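Home | About | Open Positions | Participate | Contact

Call for Participants and Part-Time Session Assistants: Small Carton Handling and Placement Study

Wollov Packaging Assessment, March 21, 2022

Wollov is recruiting participants for a study of how people pick up, turn, place and shelve small paperboard cartons in furnished rooms. Two part-time session assistants are also required. Both calls are set out below. Read the section that applies to you before writing.

1. Background

Small folding cartons are usually tested on flat benches under controlled conditions. Bench tests measure crush strength, glue adhesion and tab retention. They do not measure what happens when a light carton is taken from a shelf, tilted to read a panel, and put back among other objects in a room where people live or work. Dents at the corners, scuffed print and opened end flaps are reported by shops and households at rates that the bench results do not predict.

The first series was completed in November at the Tusau site. It used plain, unprinted cartons on a single table. The second series, for which this call is issued, uses printed cartons and furnished rooms at the Brerkis building.

2. What participants do

Each participant attends one session. A session consists of 68 placements divided into four blocks, with a break after the second block. In each placement the participant:

- takes one carton from the start position
- turns it until the named face is toward them
- moves it to the target position
- sets it down without pressing on the top panel
- withdraws the hand without touching nearby objects

Target positions are on shelves, on desks, on low blocks and on the floor beside a wall. Some targets are open. Others are next to an item that tips easily, such as a vase with dried stems. Knocking an item over does not end the session. The assistant resets it and the placement is repeated once.

Participants are not scored on speed. The session plan allows 117 minutes including the break, reading of the consent form and a short written questionnaire. People who work faster leave earlier and are paid the same amount.

3. Materials

Cartons are straight tuck end, white board, printed on one or more faces. All are light enough to be lifted between two fingertips. Three fill conditions are used: empty, half filled and filled. Participants are not told which condition they are handling.

The cartons contain dry paper pellets only. There are no foods, scents, medicines or liquids in the study. The adhesive is a standard water-based type. People with a known sensitivity to paper dust should mention it when applying - the half-filled cartons release a small amount if a flap opens.

4. Who can take part

You may apply if you:

- are 18 or older
- can stand for up to 30 minutes at a time (a stool is available in blocks one and three)
- can read printed English at arm's length, with glasses or lenses if you use them
- have not worked in carton design or packaging inspection in the past two years

Left-handed applicants are wanted in particular. The first series had too few to report separately. Reduced grip strength is not a reason for exclusion, and a separate schedule with fewer placements can be arranged on request.

You may not apply if you took part in the Tusau series.

5. Rooms

Sessions are held indoors on the ground floor. Lighting is kept constant by closing the blinds. The desk positions stay occupied during sessions, and participants should expect other people to be present and working quietly. Conversation with them during a block should be avoided.

Bags and coats are left in lockers at the entrance. Long sleeves should be rolled or pinned, as loose cuffs were the most frequent cause of tipped items in the first series. Rings with raised settings must be removed, or covered with the tape provided.

6. Payment

Participants receive a flat payment at the end of the session, by bank transfer or store card. The current amount is given in the confirmation letter. Travel within the city is refunded against a receipt. If a session is canceled by Wollov on the day, the full payment is made.

7. Session assistants (two posts, part time, fixed term)

The assistants prepare the rooms, run the sessions and keep the carton stock in order. The work is repetitive and requires steady attention to small differences. Duties are:

- folding and closing cartons from flat stock, to the reference fold
- weighing each carton before and after a block and entering both values
- setting target positions from the room plan
- reading the placement instructions aloud, without changes in wording
- inspecting corners, flaps and print under the desk lamp and grading damage on the Ren scale
- returning plants, vases and blocks to their marked positions between placements
- clearing paper dust from all surfaces at the end of the session

The Ren scale has five grades, from no visible change to open carton. Training takes two days, and a grading test on 300 pre-marked cartons must be passed before an assistant works alone. The test may be repeated once.

Required: careful handwriting, good near vision (corrected is fine), ability to lift storage crates to waist height, and willingness to follow a fixed script. Useful but not required: experience in shop stocking, archive work, laboratory preparation or mail order packing.

Contracts run to the end of the series. Hours are fixed two weeks ahead. Paid breaks are included. There is no evening work.

8. Setting of the wall targets

The wall targets are the part of the protocol that applicants ask about most often. A low cube-shaped support stands near the wall and a light object is kept close by, so that the carton has to be brought in at an angle. Brick is preferred to painted board in these trials. Print scuffs are easily produced against a rough surface, and mortar lines give the assistant a fixed reference when describing a position.

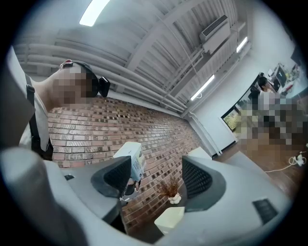

Fumiko Honda asked whether the angle of approach should be written into the instructions, as two people given the same target will tilt a carton quite differently and the corner wear may follow from that alone. The point was accepted. The angle is now left free in the first two blocks and prescribed in the last two, and the blocks will be reported separately.

Assistants should note that the carton is released only when its base is fully on the support. A carton set down on one edge and allowed to drop is graded as a separate event, even when no damage is found.

9. Records and privacy

Each participant is given a number at the door. Names are kept on a separate sheet, which is destroyed once payments have cleared. Damage grades, weights and questionnaire answers are stored under the number only. Image recordings made during sessions are used for checking positions and are subject to a separate consent line. Participants may leave that line blank and still take part.

You may withdraw at any time during the session and up to 14 days after it. Payment is not affected.

10. How to apply

Participants: write to the study desk through the contact page. State your age, which hand you write with, and the parts of the day you can attend. Do not send a resume.

Assistants: send a resume of no more than two pages and a short note describing any work in which you had to do the same task many times to a fixed standard. Address it to Jingyi Luo, Session Planning. Selected applicants are invited to a practical trial, in which they fold and close a set of cartons from a printed sheet. The trial is paid.

Applications are taken until all places are filled. A reply is sent in every case.

Previous | Next | Back to Open Positions

Comments (4)

marta_k
Is the 14 days for withdrawal counted from the session or from the payment? The two can be a week apart going by the last series.

Study Desk
From the session date. The consent form states this on its second page.

D. Pruitt
I stocked shelves in a pharmacy for six years and would say the end flaps go long before the corners do, mostly from people checking whether the box has been opened. Does the scale separate a flap opened by handling from one that was badly closed to begin with?

Study Desk
Yes. Closure is checked before each block, and any carton with a raised flap is taken out of the stock. Flaps that open later are recorded with the block number.

Open Positions | Participate | Privacy | Top of page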